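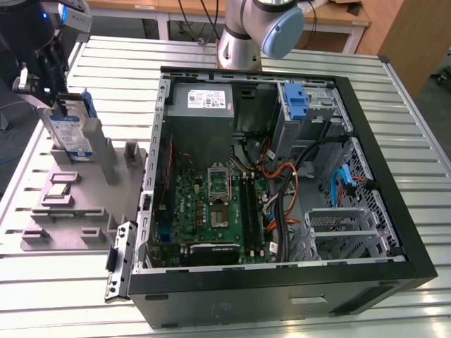
4.2 What the refurbishment figures leave out

Claims about the reuse of office desktops usually rest on a single number, the share of machines that go back out the door working. Grestgate reports such a number for the towers it took in up to the end of July, and it is high. We doubt it means much. A tower counts as "reused" in that tally if its case and board leave the building together, whatever was put into it on the way. Take a machine at the stage where the processor socket stands open with its bracket up and both memory slots are bare. The power supply, the graphics card and the wiring are all there, and on the Grestgate form this is one desktop, the same as any other. How many of its parts must come from somewhere else before it stops being the same desktop is a question the form does not ask.

We went back to the intake sheets. Of 269 towers listed, 140 had an entry in the parts column. The remaining sheets left it blank, which may mean that no part was needed or that the person filling it in was in a hurry. The Pumine guidelines, on which the form is based, treat a blank as "no part needed." We see no good ground for this. A blank is a blank, and a rate worked out from it should be read with that in mind.

A second problem is where the parts come from. Processors, memory modules and drives are pulled, set aside and used again, often in a different case. If a module is credited once as recovered and once more as part of a finished machine, the same small board has been counted twice.

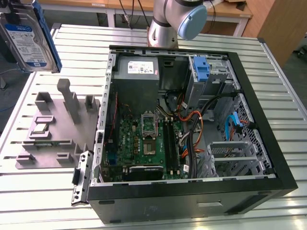 Coste, commenting on an earlier draft, objected that we were making too much of this, that a processor set down next to an open case is nearly always going back into that case, and that double counting would be rare in any shop that works on one tower at a time. That may be so. The sheets give no way to check it, as they do not record which part went into which machine. We would accept the point if serial numbers were kept for modules and chips as they are for drives.

Drives deserve a separate word. They are the parts most likely to be swapped for reasons that have nothing to do with wear, such as data rules or a buyer's wish for more space. They are also among the easier parts to get at in many office cases, where a release handle takes the place of screws. Time savings from this kind of design are often quoted, and in our view too freely.
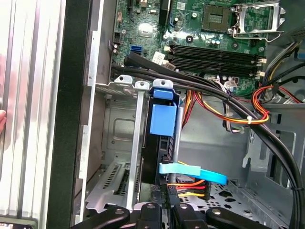
Figure 7. Interior of an open tower with the drive carrier upright, blue release handle at the top, data and power cables attached.

A handle helps with the drive. It does little for the cables, and the cables are where the minutes seem to go. In the Sulport time logs, 109 entries carry a note on the cause of a delay, and the words "cable" or "connector" turn up again and again, while the drive latch is hardly mentioned. We did not try to turn these notes into a measure. They were written by different hands, some in full sentences and some in a single word, and any coding scheme would give them a firmness they lack.

The same caution applies to small parts. A processor or a memory module takes up almost no room and can be moved from bench to bench without leaving a trace on paper.

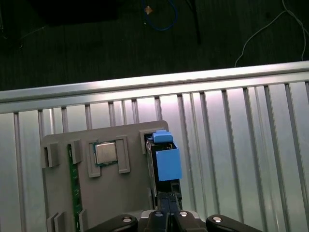 The parts ledger at Grestgate runs to 2579 lines, and it names the part type on every one of them, but the condition field offers only "good" and "scrap." A module that was never tested and a module that passed a full test both go in as "good." Until the two are kept apart, we would not use the ledger to support any claim about how long second-hand memory lasts, and we have left such claims out of Section 5.

We requested the test records themselves and were given a summary, last updated August 13, 2023. It lists passes by part type. It does not list failures, and the number of tests tried cannot be worked out from it.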